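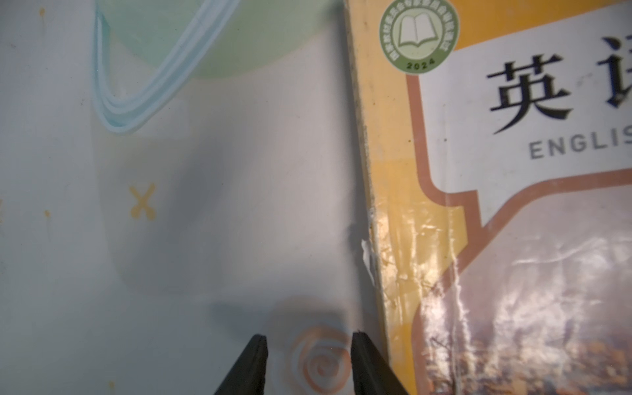
Mpho Fourie told us in our very first interview that learning English after work was like carrying water in your hands, and that by the time she got home from the Tuckshop Road bus she had spilled most of it. We liked that so much that we nearly used it as our title, but our adviser wanted something plainer, so the report is called "Evening Language Learners in Odholm: Why They Come and Why They Stop."

Our group (Noel Espiritu, Pravesh Masilela and Xolani Zulu) spent the spring term talking to adults who had signed up for the beginner course at the Kotevero center. We started in January with a short paper survey and got 126 of them back, which made us very happy, as Pravesh had bet us lunch that we wouldn't reach a hundred. After that we sat down with 26 people for longer talks, mostly over tea in the hallway before class.
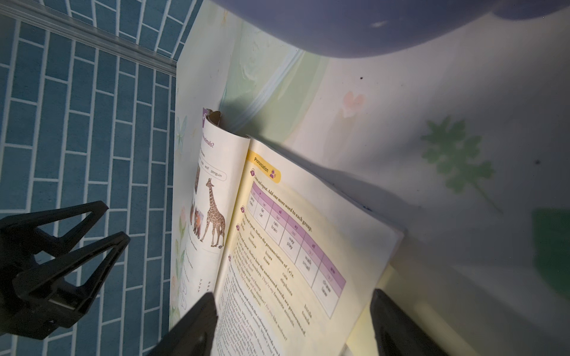 The reason people gave most often for missing class was the timetable. Lessons begin at 6 in the evening, and anyone working a late shift in Okodton has to leave early or arrive when the warm-up is already over. Jacobus Molefe, a baker, described creeping into the back row and spending the rest of the lesson trying to guess what everyone else was laughing at. He stopped coming for a whole month, then came back when his sister joined too!

We had expected cost to matter more than it did. It came up, of course, but usually in the same breath as child care or the bus fare home.

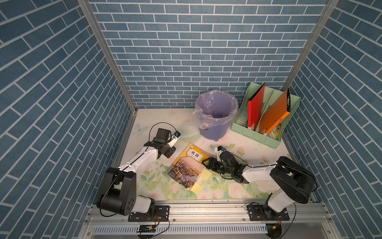

Family was the other big thread, and a lovely one to listen to. Parents wanted to read the notes that came home from school, and grandparents wanted to follow the telephone calls of children who had moved away. Several people said they practiced best at the kitchen table, with a child correcting them (sometimes a little too cheerfully).

Our suggestion to the center is to try 2 starting times for the same lesson next fall, and to let relatives sign up as a pair. We would also have liked to talk with more people who had left for good, but they were hard to reach, and Xolani is still waiting for a few calls back.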